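About Stallport

Stallport supplies dispensing bottles, tubs and closures to kitchens, market caterers and college canteens. The business was started by Wendell Ambrose in the back half of a unit at Montoya Yard and now occupies the whole of it. We hold 136 stock lines, and most orders placed before noon leave the same afternoon.

Squeeze bottles account for the larger part of what we sell. A sauce bottle is a simple item, but the parts have to agree with one another. The thread on the cap must match the neck, the cap must seat squarely on the shoulder, and the nozzle must be cut to an opening that suits the contents. Mustard and thin vinegar dressings do not want the same bore. We supply nozzles uncut unless the order says otherwise, with a trimming guide in each carton.

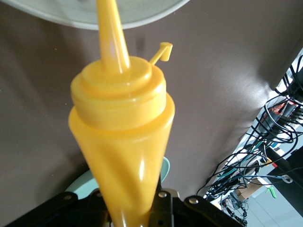 Colour is handled as a matter of kitchen practice. Yellow for mustard and red for ketchup are the usual choices, and customers who run their own scheme can order to it by the carton. Opaque bottles hide the fill level, so we also keep a clear range for anyone who needs to see it at a glance. Tethered stoppers are fitted on request - they cost slightly more and are lost far less often.

Samples from each incoming batch are filled, capped, inverted and left overnight. The cap is then removed and refitted 52 times and the test repeated. Batches that weep at the seam go back to the supplier. Trinity Bellamy runs the test bench and keeps the records, which customers may ask to see.

Roscoe Pennington looks after trade accounts. Shiuli Khan manages the warehouse, where we keep roughly 3,000 spare caps and nozzles for bottles we no longer list. If you have an older bottle and are unsure of the thread, post us the cap and we will try to match it.

The trade counter closes for two weeks in August. Telephone orders are still taken in the mornings during that time.

Filed under: Company / Who We Are / Bottles & Closures

Stallport, Montoya Yard | Contact the trade counter | © Stallport. All rights reserved | Back to top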